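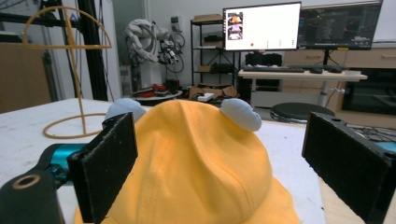
A yellow fabric hat with pale blue, ear-like pads on the crown.

A hat stand of the tabletop kind is a small support that holds one hat off the surface. Most have a ring base, an upright and a curved or flat top. Sellers claim that a stand keeps a hat's shape for years. The evidence is thin. Asabe Aliyu, writing in August, found no source for the claim beyond shop leaflets, and soft cloth hats are made to be folded anyway. 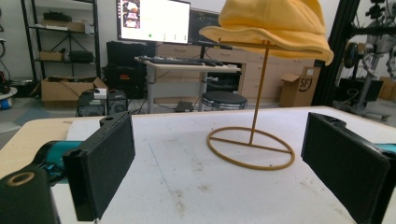
Bucket hat on a wire stand with a ring base.

Wire stands weigh little and take up little room. A wide, floppy brim still droops on one - the wire supports the crown only. Joris Geerts doubts they do more than display.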